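We use cookies to improve your experience. By continuing to browse you accept our cookie policy. Accept / Manage settings

Inier desk-tidying study: progress to the end of September

Recording is on schedule. The Clamov site has now delivered 203 demonstrations of the arm handling small stationery, and 154 of them passed review. The rest were set aside, mostly for dropped frames or for an operator pausing too long in the middle of a move. Lombardi has kept 83 of the accepted runs back for testing, so they will not be used in training.

Work this month has been on picking up and placing small items close to the mesh organiser. It is slower than open-table work — the operator has less room to bring the gripper in, and the pens and tape sit close together.
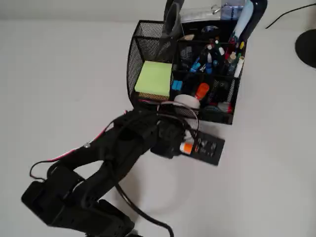 Sveva De Luca would like the failed grasps kept and labelled as well, as she thinks the model will need to see how a slip begins. She also asked that we stop resetting the objects to the same spots between runs. We agree on both points and have changed the recording sheet.

Two matters carry over. Skomska has yet to send the replacement servo, and 13 runs still need their written task labels. Neither affects the budget. The next block of recording will use the same table with different lighting.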